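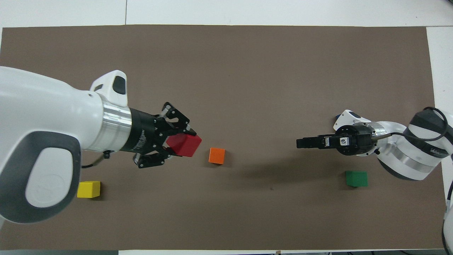 I have been arguing with people about album sequencing for most of my adult life, and I'm losing. My niece told me in June that she hadn't heard a record from first song to last since she was in primary school, and she said it the way you'd mention that you don't own a fax machine. She plays songs. She likes hundreds of them, she knows all the words, and she has no idea what comes before or after any of them. Fair enough! But I keep thinking that an album is a bit like four little wooden cubes in different colours on a brown mat: you can pick up any one you fancy, and it'll be the same cube, but where you put it next to the others is a decision, and somebody ought to make it.

Take the last Parnach record, which I've played so often that my neighbour hums it. The best song on it, by miles, is "Flernalley", and the band stuck it second from the end. Every playlist in the country has lifted it out and dropped it between two dance tracks, where it sounds slow and a little sulky. On the record you get to it after 40 minutes of noise (well, noise and one very odd flute bit) and it's like someone opening a window in a hot car. Same song, same recording. I've played it both ways for friends and watched them shrug the first time and go quiet the second.

I do know the case against me. Rocío Miranda, who I used to do community radio with, reckons the album was only ever an accident of how much music you could fit on a piece of plastic, and that half the records I love have 3 good songs and a lot of stuffing. She's right about the stuffing. I own the second Zandus album on vinyl and on CD and I couldn't hum you a note of side two. If streaming has killed off the obligatory reggae number and the eight-minute jam with the drummer's cousin on saxophone, then good, I'll bring flowers.

What bugs me is what's come in instead. Singers now put the biggest single at track one, the next biggest at track two, and then everything else slides downhill in order of how likely you are to skip it. The latest from Encarnación Bravo is built like that and it's such a shame, because she's got the best voice of anybody working in soul at the moment and there's a proper story hiding in there if you shuffle it about. I did, one wet afternoon. I moved the opener to the middle, put the short piano thing first and finished on the one with her grandmother's voicemail, and I was a mess by the end of it. Try it. I'm quite proud of that running order and my partner is sick of hearing about it.

I don't think you need to go back to flipping records over to fix any of this. I'd just like a few more musicians to behave as though someone out there is going to sit down with the whole thing, because some of us still are. I saw Butt play last year to a room that held 614 people, and they did their first album start to finish without talking between songs, and when the quiet one ended you could hear everyone breathe in for the loud one. They all knew it was coming. You can't get that off shuffle.

Recent columns
In defence of the fade-out
My favourite drummers never solo
Who still buys the tour T-shirt?
The encore has outstayed its welcome

Home | Reviews | Opinion | Gig guide | About

Contact us | Posted 29/09/2020 | Back to top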